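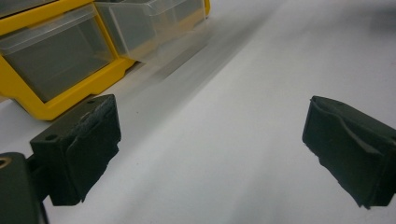
How do you get a pale work surface clean without dulling it? Start with warm water and one drop of dish soap on a soft cloth, wipe it down, then wipe again with plain water and dry it with a towel.

Kitchen & Workshop > Surfaces > Light-Colored Tops

58 shares | 40 comments

I have two light work surfaces at my place, one in the kitchen and one in the back room where I fix things, and I've made every mistake you can make on both of them. White and pale gray tops look great for a day and then they show you every coffee ring, pencil mark and smear of glue you ever left behind.

The second wipe matters more than the first. I skipped it for years! Soap left on the surface dries to a thin film, the film grabs dust, and by Tuesday the whole thing looks gray again and you're reaching for something stronger. Plain water, clean cloth, then the towel. My neighbor Da-eun Won uses an old flannel pillowcase cut into squares for the drying part and I've copied her ever since.

Pencil and black scuffs

A regular white school eraser takes off most of them. Rub lightly, brush the crumbs into your hand (they stick like crazy if they get wet) and then wipe. If the mark stays, try a paste of baking soda and water on your fingertip, and go easy. I scrubbed a scuff out of my kitchen top once with the rough side of a sponge and now I have a dull patch the size of a saucer — you only see it when the light comes in sideways, but I always see it.

Glue

Let it dry all the way first. I know, you want to get at it right now, but smearing it around makes it ten times worse. Once it's hard, push at the edge with an old plastic card held almost flat. No metal blades, please.

Coffee, tea and tomato sauce

Soapy cloth laid over the stain, leave it while you do the dishes, then wipe. Turmeric is another story and I've made my peace with it.

If you sand at your bench

Jae-in Kwon asked me about small scratches last month. For his scrap-wood bench top, which was bare and beat up anyway, we went over it with 100 grit and finished with 220, and it came out lovely. Don't try that on a coated top or anything with a printed pattern. You'll go right through it.

What I do now is keep a big cutting mat for knife work and a cheap tray for paint and oil, and I put both away at night so the surface gets its wipe. Takes me two minutes with the radio on.

Oh, and whatever cleaner you buy, try it in a back corner first and come back to look once it's dry. I got a lemon one at the hardware store in Rorville that smelled wonderful and left streaks everywhere — I use it on the trash can now.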